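Road trip snack box — what goes in, what stays home?
Posted 21 March 2020 by haruna_771

I'm putting together a little box for the cabin at Bandelham, 5 of us, and I want everything out on the table before any of it gets packed. My sister says cookies go in last. I say they go in first, flat on the bottom. Who's right?

bandel_dad wrote:
Your sister. Put cookies on the bottom and you'll be eating crumbs with a spoon. We did that one June and I still hear about it.

haruna_771 wrote:
But a flat box makes such a good floor for the rest! And the cookies are the biggest thing I've got.

Britt-Marie Rustad wrote:
Depends what sits on it. Little packets, fine. Cans, no way. And please keep toothpaste out of the food box — I had minty crackers for 2 days.

bandel_dad wrote:
Disagree on the toothpaste. Cap shut, in a sandwich bag, it can ride with anything. One box means one thing to forget.

haruna_771 wrote:
OK, my table so far. Cookies, the small stuff, a paper cup, and yes, Britt-Marie, toothpaste.

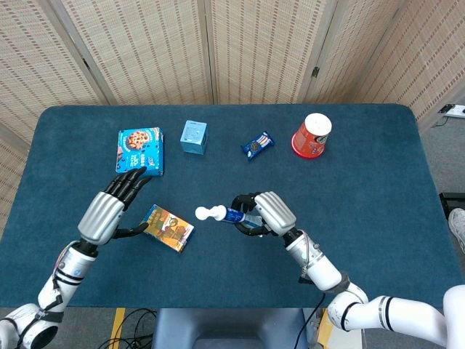 Packing order, second try

1. Cookie box flat, but on top (fine, you win).
2. Snack box and the little packet down the sides.
3. Toothpaste in a bag, in my coat pocket until we settle this.

Comments

Igor Lukáč: One paper cup for 5 people?

haruna_771: The rest are at the cabin, I hope!

Britt-Marie Rustad: A coat pocket is worse. You'll sit on it.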